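Topic 6: Transcranial direct current stimulation (tDCS) and claims of cognitive enhancement

Reading: course pack, section 6. Tutorial questions are at the end of this handout.

6.1 Parameters

A tDCS device passes a weak constant current between two or more scalp electrodes. Consumer and laboratory units typically deliver 1 to 2 mA. Current density at the electrode is current divided by contact area, so halving the sponge area at fixed current doubles the density. Much of the applied current is shunted through the scalp and never reaches cortex. The field that does reach cortex is too weak to trigger action potentials in resting neurons; the proposed mechanism is a small shift in membrane potential, with polarity depending on the orientation of the cell relative to the field.

6.2 Sham control

The standard sham ramps the current up, holds it briefly and ramps it down, leaving the electrodes in place for the remainder of the session. Participants feel the initial tingling in both arms of the trial. Blinding is weaker at 2 mA than at 1 mA, and weaker again in crossover designs, where the same person can compare sessions. Blinding should be tested by asking participants to guess their allocation, and the result reported.
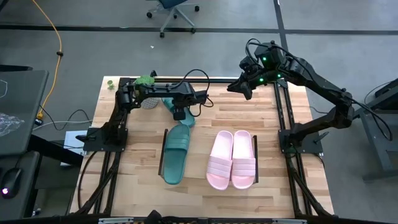 6.3 Worked case: the Talbridge data

The Talbridge set (Ásgeirsdóttir and Pan) has 89 participants, each given 15 sessions over the left dorsolateral prefrontal cortex. The outcome is n-back accuracy. Note the following when you analyse it:

Practice effects are large in both arms. Analyse the group by session interaction, not the change from baseline in the active arm alone.

Electrode position was set with a cap, without neuronavigation. Treat the target label as nominal.

Impedance was logged at the start of each session only. Three participants have missing values, coded 1,000. Recode these before modelling.

6.4 Transfer

Improvement on a trained task (near transfer) does not establish improvement in attention, memory or creativity generally. Marketing copy commonly moves from the first to the second without comment. Identify the outcome measure before assessing any claim.

Tutorial questions (Hưng Hứa's group, August)

1. Calculate current density for 2 mA through a 35 cm² sponge. Give units.
2. Why is a crossover sham design vulnerable to unblinding?
3. Rewrite "boosts focus" as a testable hypothesis, naming the comparator.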